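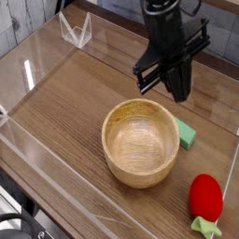

My car failed the emissions inspection last week, and I want to write down how it went, for other people who own an old diesel and are not mechanics. I am not a mechanic either. I work in an office in Omville and I drive 184 kilometers every week, most of it in the same slow traffic in the morning and in the evening. I have read so many words about soot by now that I see my car everywhere, even at the table. The round wooden bowl with the green sponge beside it makes me think of the filter in my exhaust, because a sponge also takes in dirt for a long time and then one day it cannot take more. The comparison is not exact, but it helped me to understand the problem.

The car is a small Hervieu station wagon with a diesel engine. I bought it used from a dealer in Nevach. The dealer told me it was a good car for long trips, and this was true. What I did not ask is if it is a good car for short trips. A diesel particulate filter needs heat to burn the soot that it collects, and for the heat the engine must run at a steady speed for a good while. My trip to work is too short and too slow for this. The car starts to clean the filter, I arrive at the office, I turn off the engine, and the cleaning stops in the middle. The next morning it starts again, and I stop it again.

There was a warning light, I must admit it. It came on in the summer, a small yellow one, and it went away after I visited my sister. I thought the car had repaired itself. In a way it had, because that was a long drive on the highway. When the light came back I waited for it to go away a second time.

At the inspection station they put the probe in the exhaust pipe and asked me to stay in the waiting room. After that the man showed me a paper with the word FAIL on it and explained it in a kind way. I had until November to fix the car and bring it back. He said also that I should not remove the filter, as some drivers do. I did not know that people do this. It is against the law here, and the dirty air goes to everybody who walks behind you.

I asked for prices in two places. The first garage wanted to put in a new filter, and with the work it was more than 1000 euros. I went home and did not sleep very well. The second garage, a smaller one in the direction of Idance, asked me first how I drive. Nobody had asked me this before. They read the computer of the car and measured the pressure before and after the filter, and they said that it was full but not broken. They could take it out and clean it for 500 euros, and they found also a sensor that gave a wrong temperature. I chose this garage.

The work took two days. I went by bus, which was slower than the car by only a few minutes, and I read a book on the way. On the third day I picked up the car. It pulls better on the hill after the bridge, and the fan does not continue to run when I park. I had become used to this fan and I believed it was normal for the model.

The second inspection was on Friday, October 14, 2022, early in the morning. The mechanic advised me to drive on the highway before it, so that the engine is properly warm, and I did it. This time the paper said PASS. I put it in the glove box together with the bad one.

My new habit is a longer drive on the weekend, when I go to the big market outside the town and not to the shop near my house. I keep the car in a lower gear than I would like and I do not stop if the engine sounds a little different or if the idle is higher, because these are signs that it is cleaning the filter. I also check now that I buy the correct oil. The manual says it must be low-ash oil, and the bottle I had in the garage was another kind. I used it for years.

Should I keep a diesel at all? The car is old and I have 6 payments left on it. For my kind of driving a small gasoline car would be better, or an electric one if my building gets a place to charge. For the moment I keep the Hervieu. If you have the same model and you also drive only in town, please write to me which oil you use and how often your yellow light comes on.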